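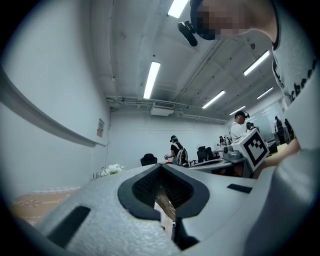
Figure 4. View from the hand-held gripper toward the gray table, with the marker cube on its gripper assembly.

4. Setting up the hand-held gripper and marker cube

This section covers the Lutis hand-held gripper at a shared station. Complete Section 3 (charging and pairing) first. Allow 50 minutes for a first set-up.

4.1 Checking the gripper

1. Switch the gripper off and set it down on a clear tabletop.
2. Look into the V-shaped notch. The lining on both inner walls should lie flat, with no lifted corners.
3. Check the slot at the bottom of the notch for dust and thread. Clear it with the soft brush from the kit.
4. Wipe the lens with a dry lens cloth.
5. Close and open the handle ten times. The movement should feel the same all the way through.

CAUTION: Do not use alcohol on the notch lining. It loosens the adhesive.

4.2 Mounting the marker cube

1. Fit the cube to its gripper assembly and tighten the collar by hand until it stops.
2. Stand the assembly on the table with its base flat. Route the cables behind it, clear of the marker faces.
3. Turn the cube so that one marker faces the operator's starting position.
4. Hold the cube by its edges when you adjust it. Finger marks on the printed squares can cause dropped readings under bright ceiling lights.

Note: If a second person adjusts the cube while the operator holds the gripper, stop tracking first. A hand passing over a marker is logged as a lost pose.

4.3 Registering the cube

1. Open Skoryk on the station computer and choose Devices, then Add Marker.
2. Enter the cube number printed on the storage case. The cube supplied with the training kit is 1578.
3. Point the gripper at the cube and hold it still until the status line reads FOUND.
4. Move the gripper slowly to the left, then to the right, keeping the cube in view. Repeat from a lower angle.
5. Press Save. The position error should be 2 mm or less.

If the error is higher, check that the base has not shifted and repeat from step 3. If it stays high after three tries, replace the cube. Printed faces wear at the corners first — tilt the cube under a lamp and look for shiny patches.

4.4 Working with several operators

Where headsets are in use in the same room, start them one at a time and wait for each to appear in the device list. Starting them together can give two devices the same channel.

Push chairs in against the tables before anyone puts on a headset. Backpack wearers need extra clearance behind them when they turn.

CAUTION: Anyone wearing a head-mounted display must stop moving before another person reaches across the table.

4.5 Routine care

Clean the lens and notch at the end of each shift. Have the handle spring replaced after over 2767 cycles on the counter (Devices, Details, Count). Springs are ordered from Nakberg under the handle kit listing. After fitting one, reset the counter and repeat 4.3.

Procedure checked by Orest Chornovol, November. Report corrections to Ivan Stasiv.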